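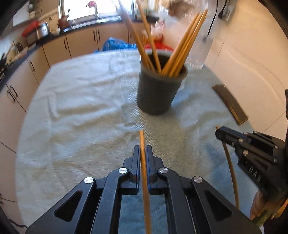
Wooden chopsticks and a pale blue-grey towel.

117 shares | 12 comments

I'd walked past the place on the harbour road in Coltport loads of times before I realised it sold noodles. The sign still says Justex, which was the curtain shop before, and there's a bit of net hanging in the window that I'd always assumed was stock. "People come in for blinds," the owner told me, clearing a pile of post off a chair so I could sit. "I had a man in last week with his measurements written on his hand. He stayed for soup, so I can't complain."

She asked me not to print her name (her mum reads this site and would ring everyone) but she was happy to talk about pretty much anything else, and we did, for most of an afternoon. She grew up in Mistley, worked in an insurance office for years, and learned to make noodles in the evenings from library books. The first lot went in the bin. So did the second.

"I was using the wrong flour and I was too scared of it," she said. "You've got to lean on the dough. I'm not a big person so I used to put it in a bag and stand on it. I still do on a Saturday, don't put that in." Sorry!

I wanted to know about the money, because I'm nosy and I've always fancied running a café. She laughed for quite a long time. The second-hand noodle roller cost her £2,981, and it broke in the first month. "I cried in the van. Then I rang the bloke and he said had I tried turning the dial the other way, and I hadn't."
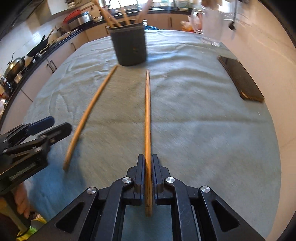
A wooden chopstick, with darker streaks in the grain.

There are 20 seats, if you count the piano stool, and she does one broth a day. That was the thing that surprised me most. I'd have thought people would want a choice, and she says they do, and they ask for one, and then they have the broth. In April it was mostly chicken and spring onion. When I went it was mushroom, very dark and a bit smoky, with an egg on top that I am still thinking about.

Does she mind people asking for a fork? Not a bit. "My dad has a fork. He's had a fork since we opened. I think people get themselves in such a state about eating properly, and they sit there going cold with worry while the soup goes cold as well." She's stricter about slurping, which she thinks you should do, loudly, and she gave me a look when I didn't.

The hours are the hard bit. She's in before it's light to get the bones on, and she shuts at three in the afternoon so she can sleep.

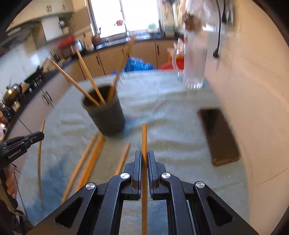
I asked whether she'd ever go back to the office and she thought about it properly, I'll give her that. "I miss the heating," she said. "And I miss somebody else buying the milk. But I used to get to the end of a day there and not be able to tell you one thing I'd done." She does get lonely in winter, when the harbour's dead and she might only sell a handful of bowls before closing. She listens to the cricket then, wherever in the world it's on.

Her next plan is dumplings -- one evening a month, with the lights down and the net curtain finally taken away. She wouldn't give me a date. She did give me a tub of the mushroom broth to take home, and I drank it out of a mug on the bus.

More from Eating Out
A morning at the Tekleab bakery
Where to get chips after dark in Coltport
The Mistley tea room that only does toast
Are we being too mean about carrot cake?

Get our food newsletter in your inbox. You can unsubscribe whenever you like.

We use cookies to make this site work and to see which pages people read. Accept | Manage settings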